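FOR IMMEDIATE RELEASE

Hiltent Announces Expanded Repair and Reuse Program for Household Textiles in Plallport

PLALLPORT, February – Hiltent, the regional textile recovery cooperative, today announced the expansion of its household repair and reuse program to all nine districts of Plallport. The program, which accepts worn clothing, bedding, curtains and table linens from residents at no charge, will add 14 neighborhood drop-off points and a second sorting hall on Meredith Street.

The expansion follows a pilot year in which 659 households registered to have items mended and returned. Registration under the expanded program is open to up to 4,000 households and will be handled in the order in which applications are received.

"Residents told us that they wanted to keep using the things they already own," the cooperative said in a statement. "A coat with a torn lining or a blanket with a worn edge still has years of service in it. The new hall gives us the floor space and the work tables to return these items in good order and within a reasonable time."

Under the program, registered households receive a reusable bag and a set of numbered tags. Items should be clean and dry when they are dropped off. Each bag is logged on arrival and its contents are assigned to one of three streams: repair and return, resale through the Hiltent store, or fiber recovery. Items marked for return are sent back to the drop-off point chosen by the household at registration, and a notice is sent when they are ready for pickup.

Basic repairs, including seams, hems, buttons and small tears, will remain free of charge. Zipper replacement and relining will be offered at a fixed price, to be posted at each drop-off point before the program opens. Leather goods, footwear, mattresses and upholstered furniture are not accepted.

The Meredith Street hall will also house the Livska Workshop, a training course in hand and machine sewing that has until now shared space with the resale store. The course will offer daytime and evening sessions, with evening sessions beginning at 6 p.m. Graduates may apply for paid positions in the repair department. No previous sewing experience is required, and tools and thread are provided.

Resale prices will not change as a result of the expansion. Proceeds from the store will continue to support free repairs, and any surplus will be applied to the purchase of sewing machines for the workshop.

Applications for household registration are available at the Hiltent store and at participating drop-off points. Residents who took part in the pilot do not need to apply again, but are asked to confirm their address and preferred pickup location.
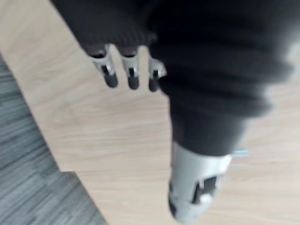
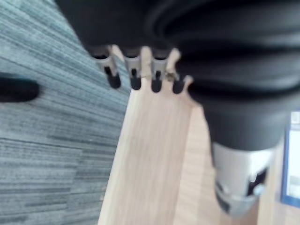 Robotic fingers with silver-gray segments and black tips, in both images.

About Hiltent

Hiltent is a member-owned cooperative based in Plallport. It collects, repairs and resells household textiles and operates the Livska Workshop training course.

Media inquiries may be directed to the Hiltent communications office during regular business hours.

###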